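Teaching by Hand: How We Record Two-Handed Tidying with Nomitz Grippers

If you have read our earlier page on Brolcombe, you'll know it learns from people using hand-held grippers, and quite a few of you have written in asking how to set up a session of your own. It's a lovely way to spend a Saturday, so do put the kettle on first!

Begin with the grip itself. Take one gripper, close the fingers slowly on something with a bit of give in it, and hold it there while you watch the jaw reading settle. You want a firm pinch but you don't want to be squeezing for dear life (we all do at first).
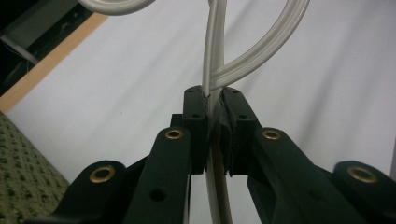 Once the reading is steady, open up fully, count to 2 and close again. Do this 15 times with each hand and save the lot as your calibration file, because Skidden will ask for it before it lets you carry on.

Now for the proper recordings. Put a hanger flat on a white table with a basket off to the left, and keep both wrists relaxed. Bring the grippers in together, take hold, lift, and lower the hanger into the basket. Turn it to a new angle each time, even the awkward ones, as those taught our model more than all the tidy starts put together. Our first policy was trained on 500 recordings and dithered terribly over the hook; with 1,190 it went in with much more confidence.
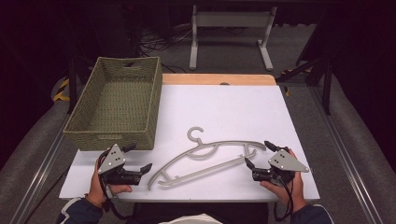 Govindasamy wrote to say that slowing down on the approach had helped more than adding recordings, and wondered whether we trim the pauses before training. We do, but only at the very start and end of each one. Any little hesitation in the middle stays in, so please don't go back and redo a take on account of it.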